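Print this page | E-mail this page
4 comments | 11 shares

# Botura Can-to-Box

A data card for the simulated demonstrations used in the Botura remote-control study. Maintained by Inmaculada Llorente and Rodrigo Manzano. Last edited Mar 26, 2026.

## What you are getting

900 episodes of one person at a time driving a simulated arm by remote control. The task is to pick up a green can from a table and put it in an open cardboard box. Each episode has the joint positions, the gripper command, the operator's raw input and video from two simulated cameras, one that moves with the gripper and one that looks down the length of the table.

The first version of this page, written in November, called the set "diverse." I have taken that word out. The room is the same room, the table is the same table, and the can is always the same can. What changes is where the can starts, how the open box is turned, and who is driving. If your policy does well here, you have learned that it does well here.

## The gripper view

People tend to train on the gripper view alone, as it is cheaper to load and the papers make it look sufficient. We have doubts. Early in a reach it can hold a lot of plain surface and very little else.
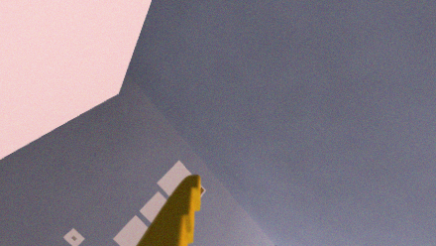 Heledd James trained the same small network twice, once on each view, and the gripper-only copy was worse at starting an episode and about equal at finishing one. That is one run of each, with one seed. Please don't cite it as a result.

We also left the image noise in. Stenwood, who built the renderer settings, say it helps transfer to real cameras. They may be right – we have not seen a test that separates it from everything else they changed in the same release.

## The table view

This is the view the operators had on screen while driving. They never saw the gripper view, so any skill in the data comes from someone judging distance across a tabletop on a flat monitor. Expect hesitation near the can and a good deal of overshoot.
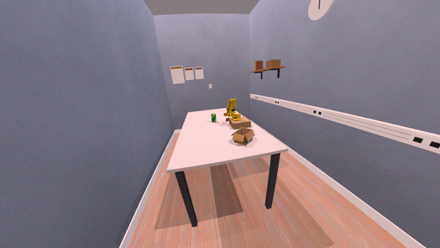 Sharada Shetty drove more of these than anyone else and her style is all over the set. She comes in low and slow from the side. A policy trained on everything tends to copy her, which some readers have taken as proof that it found the best approach. It found the most common one.

## What counts as success

An episode is marked a success if the can is inside the open box when the operator presses stop. It can be on its side. It can have been dropped from too high. Malsha Khan went back through 500 episodes by hand and disagreed with the automatic label often enough that we now ship both, as `success_auto` and `success_hand`. Where there is no hand label the field is blank. Blank does not mean failure – two groups have already made that mistake.

## Known problems

- Operator input was logged on a separate clock. We lined it up afterward, and the start of each episode is the least reliable part.
- Failed attempts were kept only if the operator chose to save them. Most people don't like saving failures, so the failure rate in this set tells you nothing.
- Episodes longer than 3000 steps were cut at that point and are marked `truncated`.
- The contact settings are stiff. A grip that holds in this set should not be assumed to hold on a real can.

## Use and contact

Free for research under the Rizvi data terms, included in the download. Send corrections to Rodrigo, with the episode number.

Print | E-mail to a colleague
Share (11) | Comments (4)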